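Re: [prorcombe-village] Hall cupboards and the September fair

On February 20, 2019, Ga-eun Ki wrote:
> Could whoever has the fair boxes please say so? We printed 400
> raffle tickets and I can find 5. Also, does anyone still have
> the key to the tall cupboard? Lucienne thinks it went to
> Prillholm with the urn.
>
> Ga-eun

Ga-eun,

The key did go to Prillholm, and so did the urn, and I would not hold my breath for either. The tall cupboard hasn't locked for years anyway. You lean on the door and it gives up, much like the rest of us by the end of the fair.

As for the tickets, try Hyun-seo. She took the boxes home in September on the firm promise that she would sort them, and Chae-won tells me they are now holding up a tomato plant.
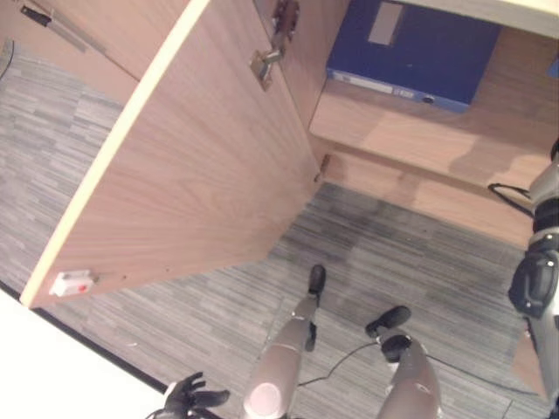
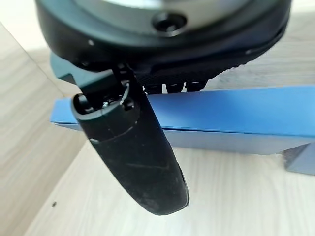
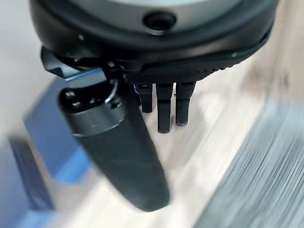
If the tickets are past saving, I vote we don't print another 400. We sold very few last year, and most of those to Ji-hoon, who then won his own marmalade back. A cake stall would do better and needs no numbering.

On the date, I see we are once more up against the Prillholm flower show. They say theirs goes back to 1528. I have seen the banner, and the paint on the 1528 looked fresh to me – but they do have the better car park, so perhaps we should move to the week after and say it was our idea.

I can do teas again. I can't do the tombola again, and Lucienne knows why.

Ji-hoon, are you bringing the trestles or are we pretending to ask you first?

L. Ma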